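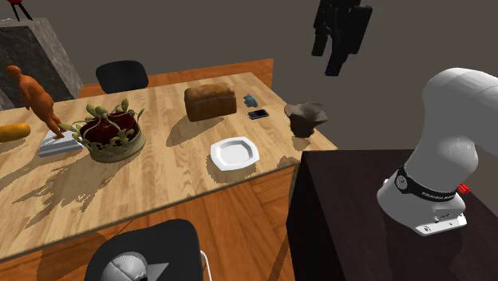 White rings on a wooden dining table, will mayo really work or am I going to make it worse?
Posted January 22, 2025 in Furniture & Floors

Hi all! We got a secondhand dining table for our place in Bellamy (light wood, long enough that my whole family can finally sit down at once, I'm so happy with it) and in less than a month I have managed to put 6 cloudy white rings on it. Mostly tea mugs, plus one big one where I set down a casserole dish on a folded dish towel and figured that was plenty. It was not plenty.

My aunt swears by mayonnaise. My neighbor says toothpaste. I've already tried wiping with plain water and then with furniture spray, and all that did was make the rest of the table shinier. I don't know what the finish is. It came from an estate sale over by Zudbridge and the seller had no idea either. I'd love to fix this before my in-laws come in March. I don't own a sander and I'd rather not learn on this table!

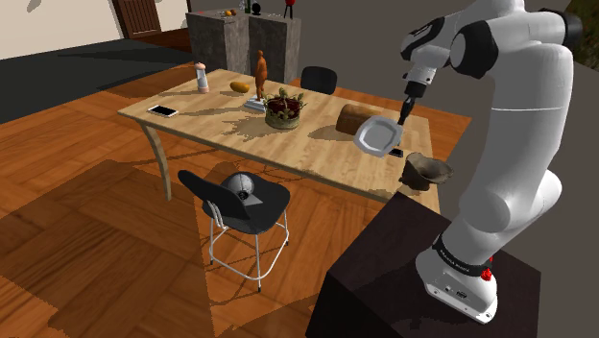
Light wood-grain table top, near edge, with a square white plate.

porchlight_188

Mayo did work for me once, on an old coffee table, but I had to leave it on overnight and the room smelled like a sandwich until lunchtime. It's just the oil doing the job, so plain petroleum jelly is the same idea without the smell. Put a thick blob on each ring, leave it 8 hours, wipe it off with a soft rag. Skip the toothpaste. It's gritty and it'll leave you a dull patch that bugs you more than the ring did.

slowvarnish

Figure out the finish first, it takes five minutes. Find a spot underneath or on the inside of a leg and dab on a little denatured alcohol with a cotton swab. If it goes sticky, that's probably shellac. If nothing happens, try lacquer thinner in another hidden spot – softening there points to lacquer. If neither one does anything you've likely got polyurethane or something similar, and rings are a bit more stubborn on those.

White is the good kind of ring, by the way. It usually means moisture is stuck in the finish and hasn't gotten down to the wood. Black rings are a whole different weekend.

What I'd do is lay a clean dry cotton T-shirt over the ring and go over it with an iron on low, no steam, a few seconds at a time. Lift and look every time. Empty the water out of the iron beforehand (ask me how I know). I did most of a tabletop this way and the mug rings were gone in one evening. The casserole one may only fade, heat marks are tougher. When you're done let the table sit a day and then put on a coat of paste wax. I use Skusutar because the hardware store in Boslow carries it, but any clear one is fine.

And get real trivets. Cork, thick ones.

gravyboat1306

my mom just bought a tablecloth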